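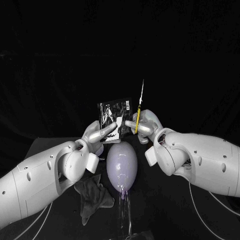
Balloon in pale purple, with a needle on a yellow handle and a small black foil packet.

Balloons and Small Tools, Clirnell Hall
Posted October 25, 2026 by Nisreen Nasrallah

Welcome to the gallery page of our balloon table. We are a small hobby group in Clirnell and we meet in the hall to try simple things with balloons, paper, foil and other materials which most people have in a kitchen drawer. I write the words for this page and Gordon Grewal corrects my spelling, so please send the remaining mistakes to him.

The theme for October is soft things and sharp things. A balloon is a good subject for this. The rubber is stretched very much at the sides and much less near the knot and at the top, where the colour stays darker. A fine needle can go in at the dark part and the balloon will often keep its air for some time. At the side it will burst, and everybody at the table will jump, also the person who is holding the needle.

About the colours
We choose pale colours when we can get them. Pale purple is my favourite on a dark table, and the shape is easy to see from the other side of the room. Yu-na Hong prefers the grey ones, but the shop in Gerdale sells them only in bags of 79.

About the needles
A needle with a handle is easier to control than a sewing needle. Please put it back in its cork when you have finished. Lorne Girard keeps 22 corks in a jam jar, and we would like to have 22 at the end of the evening also.

About foil
Foil packets are interesting for us because they shine and crinkle, and they make a nice sound beside the dull rubber. Save the small ones, please, and wipe them inside before you bring them. Printed ones are welcome too, with the barcode label or without it.

If you want to try at home
Blow the balloon only to a medium size and let it rest for 10 minutes. Put one drop of cooking oil on the needle. Turn it slowly while you push, close to the knot, and do not hold your face over it. Pick up all the pieces of a burst balloon from the floor, for the sake of small children and dogs.

New people can come without registering. Tea is in the kitchen, second door after the coats, and the balloons are already paid for.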